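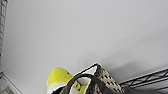

Purnuvent 仓储服务招聘夜间理货员与库存核对员

Purnuvent 为中小型网店和实体文具、家居用品商家提供仓储、分拣和退货处理服务。因下半年新增两家长期客户，现招聘夜间理货员和库存核对员，8月到岗。两个岗位都在同一个仓库，签订正式劳动合同，不通过劳务派遣。

## 岗位一：夜间理货员

主要工作：

- 接收晚间到货，核对送货单与实物的品名、规格和箱数，有出入的当场在单据上注明，并请司机签字
- 按库位编号上架，重货放下层，整箱与散件分开
- 按拣货单备货，完成后送至打包区
- 处理退货：拆包、检查外观、拍照登记，分为可再售、待客户确认、报废三类
- 下班前清理本人负责的通道，纸箱压平后送到回收点

工作时间为晚上9点至次日早上5点，中间休息一小时，计入工时。每周工作五天，排班表提前两周公布，可以与同组同事换班，换班须在系统中登记，口头约定不算。

单件货物大多在15公斤以下。超过这个重量的必须两人搬运或使用液压车。上架需要用登高梯，恐高者请慎重考虑。

要求：

- 年满18周岁，能够适应长期夜班
- 能看懂中文单据，会使用手持扫码枪，不会的入职后教
- 有仓库、超市理货或快递分拨经验者优先，没有经验也可以报名

## 岗位二：库存核对员

这个岗位上白班，早上8点半至下午5点半，中午休息一小时。

主要工作：

- 每天按计划抽盘指定库位，将实盘数录入系统
- 查找账实差异的原因，常见的有放错库位、单位换算错误（盒与支、包与卷）以及退货未入账
- 每月末参加全仓盘点，当月会有两天需要加班，加班费另计
- 与客户方的对接人员核对差异清单，整理成表格存档
- 更新库位标签，破损或看不清的及时更换

目前仓库在用库位3478个，每个库位在一个季度内至少要盘到一次。工作量由系统分配，不需要自己排计划，但当天分配的任务原则上当天完成。做不完的要写明原因，交接给第二天的同事。

要求：

- 高中、中专或以上学历
- 会用电子表格，能做筛选、查找和简单汇总
- 做事细致，能够长时间走动和站立
- 使用过 Flekent 库存系统者优先

## 招聘人数

两个岗位合计招聘3人，其中夜间理货员两人，库存核对员一人。招满即止，未录用者如本人同意，资料保留半年，有空缺时优先联系。

## 待遇

1. 基本工资按岗位定级，面试时告知具体数额，并写入录用通知。试用期两个月，试用期内工资不打折。
2. 夜间理货员另有夜班津贴，每月757元，当月请假超过三天的按实际出勤折算。
3. 库存核对员每月有352元岗位补贴，与差异率不挂钩。查出差异不会扣钱，隐瞒差异按违纪处理。
4. 按规定缴纳社会保险，入职当月开始。
5. 工作餐每班一顿。夜班供餐时间为凌晨1点，可以提前说明忌口。
6. 提供工作服两套、劳保鞋一双、手套按需领取。劳保鞋请在入职前报准确尺码，特殊尺码需要等货。
7. 工资每月10日发放上月部分，遇节假日提前。

公司没有宿舍。需要租房的应聘者可以在面试时询问，行政会提供附近房源的联系方式，租金自理，公司不参与中间过程。夜班下班时有一趟班车送到地铁站，错过的需自行解决交通。仓库门口可停电动车，充电只能在指定的充电棚内进行，电池不得带入库区。

## 培训

所有新员工先参加两天带薪培训，内容包括消防通道和灭火器使用、登高梯和液压车操作、扫码枪与单据流程。培训结束后有一次实操考核，没有笔试。考核未通过的可以补考一次。

叉车不在这两个岗位的职责范围内。没有叉车证的人员任何时候不得驾驶叉车，包括挪车。入职满半年后如有意考证，可以提出申请，考试费用由公司承担。

客户 Omerović 的货品以玻璃和陶瓷餐具为主，Mondness 以纸制品和装订用品为主，两类货的包装和堆放要求不同，培训时会分别讲解。

## 应聘方式

请将以下材料发送到招聘邮箱，或打印后交到仓库前台：

- 简历一份，一页即可，写明最近两份工作的起止月份和离职原因
- 应聘岗位，两个岗位都愿意考虑的请注明先后
- 最早可以到岗的时间
- 联系电话，以及方便接听的时段

不需要附照片，不需要填写婚育情况。身份证复印件在录用后提交，应聘阶段请不要发送。

材料收到后五个工作日内会有答复，不论是否进入面试。面试在仓库办公室进行，先谈话，再由班组长带着在库区走一圈，看一下实际的工作环境，全程大约四十分钟。请穿平底、不露脚趾的鞋，穿凉鞋或高跟鞋的不能进入库区，需要另约时间。应聘夜班的，面试可以安排在晚上8点之后，方便目前白天有工作的人。

公司不收取报名费、培训费、服装押金或任何其他费用，也没有委托中介代招。如有人以本公司名义收费，请勿付款，并向前台核实。

邮件标题请写“岗位名称＋姓名”。前台收件时间为上午9点至下午5点，其余时间可投入门口右侧的信箱。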